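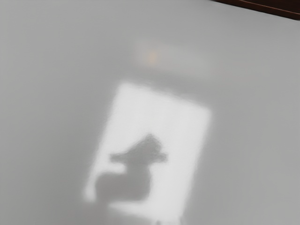
Print this page | E-mail this page

Kollen Water Softener: Set-Up Guide
Section 4. First Fill and Regeneration
By Xiomara Quintanilla. Revised July

Complete Section 3 (drain line) before starting.

1. Set the bypass valve to BYPASS.

2. Remove the lid of the salt tank. Add 11 liters of water to the tank by hand. Do this once only; the unit refills itself after each cycle.

3. Add salt pellets to the MAX line. Do not use rock salt.

4. Turn the bypass valve a quarter of the way toward SERVICE. Wait until the flow sound stops, then open it fully.

CAUTION: Opening the valve quickly can push resin into the house lines. 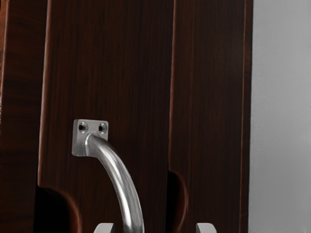

5. Plug in the transformer. The display shows 12:00 and flashes.

6. Set the time of day, then press NEXT.

7. Enter water hardness in grains per gallon. The factory setting is 19.

8. Enter the reserve, in liters. Use 800 for one or two people and 3000 for larger households.

9. Hold REGEN for five seconds. The first cycle starts at once.

NOTE: Tremuvley control heads start at 2:00 a.m. unless REGEN is pressed twice.

10. Check all fittings for leaks during the cycle.

Contact Kollen Support | Copyright Kollen | Back to top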